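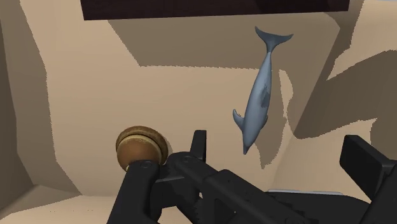 *Simulated gripper with a round brown object and a dolphin model, test enclosure.*

# Household chores: frequently asked questions

Maintained by Olga Cordeiro and Abílio Bastos, Dirkthorpe. Last revised in October.

**Can a machine tidy a room yet?**

Partly. Putting a known object into a known container is dependable enough to measure. Clearing a floor of mixed toys, clothing and paper is not. Most failures in our logs come from choosing the wrong grasp point.

**Why do you test in simulation?**

Cost and repeatability. A batch is 3000 simulated attempts and runs overnight. The same batch on the bench takes weeks and wears out finger pads.

**Do simulated results carry over to real hardware?**

Not directly. In the last comparison, 2000 bench attempts gave 884 clean placements. The simulated score for the same task was higher. Friction and soft materials account for most of the gap, according to Filipa Bragança's error review. We quote the bench figure.

**Which shapes are difficult?**

Tapered ones. A body that narrows towards one end can slide out as the fingers close, and fins or handles limit the angle of approach. Squat, round items are easier to hold but roll if touched off centre.

**What about washing up?**

Loading plates into a fixed rack works on the Lornetti bench cell. Cutlery does not. Scrubbing has not been attempted.

**Laundry?**

Moving it from one basket to another, yes. Folding is limited to towels of one size. See the Guerreiro notes for cycle times.

**Is shop-floor work any easier?**

Yes, where parts arrive in the same position each time. Bin picking at Pateck still needs an operator to clear jams. Roos Hermans keeps the jam log and will send extracts on request.

**Can I buy one for my home?**

No. Nothing described on this page is for sale or certified for use near children or pets.

**How do I propose a task?**

Write to Bernardo Veloso with the object dimensions, the weight, the start and end positions, and the placement tolerance. Tasks involving liquids or glass are not accepted at present.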